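Metal mugs and a wire mesh basket: will it mark my table?

Posted in August by Svenja Marti

I keep a black wire mesh basket on the kitchen table and the metal mugs live in it between uses. The table is pale wood with rounded corners and I've had it less than a year. Lately there are fine grey lines on it, mostly where the basket sits, and a couple of faint rings as well. I bought the basket from Cliletti and the mugs came in a set from Zikness, so they weren't made to go together.

I'd like to keep the mugs out on the table because we use them all day and the cupboard is full. I don't want a tablecloth.

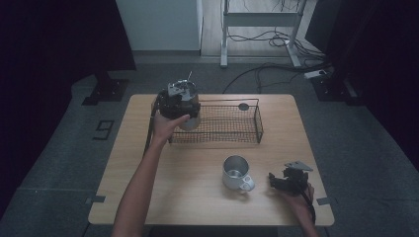
The mugs and the basket, kitchen table

Are the lines coming from the basket or from the mugs? And is there a way of getting them off without sanding the whole top?

2 answers

Answered by Lins

Probably both. Run your finger along the underside of the basket. Cheap mesh often has wire ends poking through where the bottom joins the sides, and they scratch every time you slide it. Press them in with pliers or file them down, then put felt dots on the corners. Cut the dots off a sheet, the pre-cut ones fall off in a week.

Grey lines can also be metal rubbing off the mugs. Mine did that on a white bench. Wet cloth, tiny bit of dish soap, go with the grain. If the colour comes away on the cloth it was only a mark and you're done. If you can still catch it with a fingernail it's a scratch.

For real scratches it depends on the finish. Oiled wood you can do yourself: 240 paper is too rough to finish on so go up from there, very light, then oil just that patch and wipe it off after ten minutes. Lacquer is harder and I'd leave it alone unless it's deep. Try anything you use on the underside of the table first.

The rings are from water. Dry the bottoms of the mugs before they go back in the basket, mesh won't hold the drips.

Answered by Grokley

I just put a cork mat under the whole thing. Doesn't fix what's there but it stops it getting worse. Get one a bit bigger than the basket so you can put a mug down beside it. We've got a tray at our place now and that works too but it's heavier to move when you want to wipe the table.

Don't use steel wool, I tried that on a different table and it left a dull spot.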